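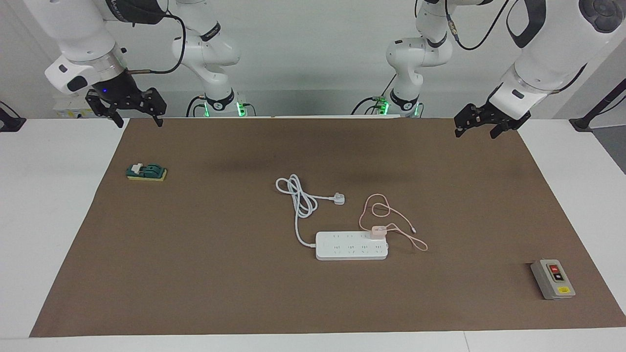
I pressed the red button and it did not stop, Zoltán Juhász told me on the phone, and then he told me again, slower, as if I was the one who had the accident.

It was ten past six in the morning. I asked him which red button. He was quiet for so long that I thought the line was broken.

"The one on the table," he said.

I was the safety engineer of Clirnorik for all our sites in the north, and I lived two hours from Prondholm. I drove there without breakfast. It was May but there was still snow in the ditches, and the heating in my car had only two positions, nothing and too much. On the way I prepared my questions. I have a list for these visits, and I like my list.

The cell was in the old Pintér hall, in the back, behind the paint store. Two arms, one table, one brown mat. The arms learned to handle small electrical things that people bring back to shops. A power strip, a charger, a switch. They pick it up, turn it over, put it down, and somewhere a computer becomes a little less stupid. Zoltán prepared the things on the mat in the evening and again before the morning shift. He had done this for two winters.

When I came in, he was sitting on an upside-down bucket with his left hand in a kitchen towel. Two of his fingers were blue and fat. He had not gone to the doctor. He said that he wanted me to see everything as it was.

"You can see everything as it was, and also go to the doctor," I said.

"After."

So he told me. At half past five the right arm had stopped in the air, with a fault. He looked at the screen and the screen said 1037, and 1037 was only the cable warning, which came every few days, and everybody cleared it by moving the cable a little with the hand. You were supposed to lock the power first. He did not lock the power. He leaned over the table and moved the cable, and the fault cleared itself, and the arm continued with its job as if he was not there.

It closed on his fingers. It was not strong, he said, and he seemed almost to defend it. It was strong like a door. It held his hand against the mat and waited for the next instruction, and the next instruction was to lift.

There was a gray box near his free hand, with a red button on it. He hit it with his fist.

"I hit it three times," he said. "I hit it very well."

I went and looked at the box. It was connected to nothing. It was one of the things for the arms to pick up.

The real emergency stop was on a post behind him, one step and a half away, and a man whose hand is held does not have one step and a half. In the end he pulled. That was how the fingers became blue.

I wrote all this down. Then I called Motora, who made the controller, and their man told me that a warning should never clear itself while the cell is open. I said that it did. He said that it should not. We continued like this for some time, both of us very polite. He promised to send somebody who could read the log.

Zoltán went to the doctor at nine, in a taxi which I paid for. I stayed in the hall and drank his coffee from the thermos, and I started the cell again from the office, with the door locked and the stop cord in my hand. I wanted to see the fault with my own eyes.

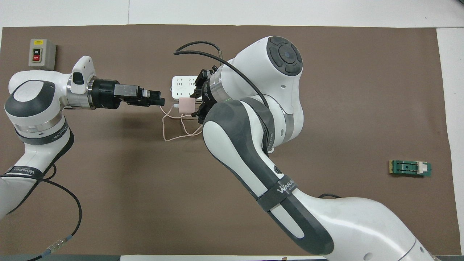

You will not get it to happen while you watch, a voice behind me said. The night guard had come in with his jacket already on, on his way home.

"Did you see it before?" I asked.

"Twice. In winter, when it is cold in here. It stops, it thinks, it goes again. I told him to write it down."

"And did he?"

The guard looked at the coffee. "He said if he writes it down, they will close the cell for a month, and then what will they do with him."

I had no line for this on my list. I asked if he had written it down himself, and he said that he was there for the doors.

We stood together and watched. The arms moved over the mat and did nothing wrong. I have worked with machines for 4000 days, more or less all of them good days, and I have never felt that a machine was hiding something from me. I did not feel it there also. I felt only that I was tired and that the room was cold.

At noon I put my lock on the main switch and hung the red tag on it. In the report I wrote the fault, and the post that was too far, and the self-clearing, and the power that was not locked. I wrote that no switch box with a red button may lie on a work table unless it really stops the work. It came to be the only sentence that the people in the main office remembered. They made a poster from it.

The sentence about the winter I wrote, and took out, and wrote again. I called Zoltán to ask him. His wife picked up and said he was sleeping - one finger was broken, the other not.

"Is it serious for him?" she asked. "At work, I mean."

I said that I did not know yet. The report was still open on my knees, and I had until five o'clock to send it.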